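Zustgate releases set-up guide for simulated arm cell

October 1, 2022 — Zustgate has published its set-up notes for the Menness cell, a simulated bench with one arm and a two-finger gripper. They cover base placement, finger alignment and small-part pickup.

"Check the fingertips before you touch the arm settings," said Darcy Kingi, who looks after the cell.

Small-part pickup at the table:
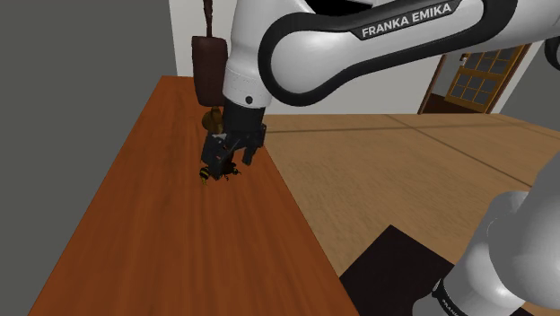
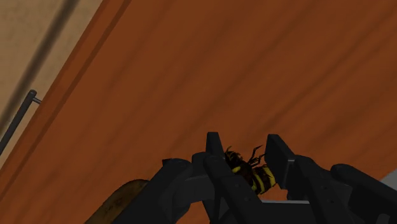

The notes run to 27 pages and are free to download — Aileen Cabanatuan is handling questions.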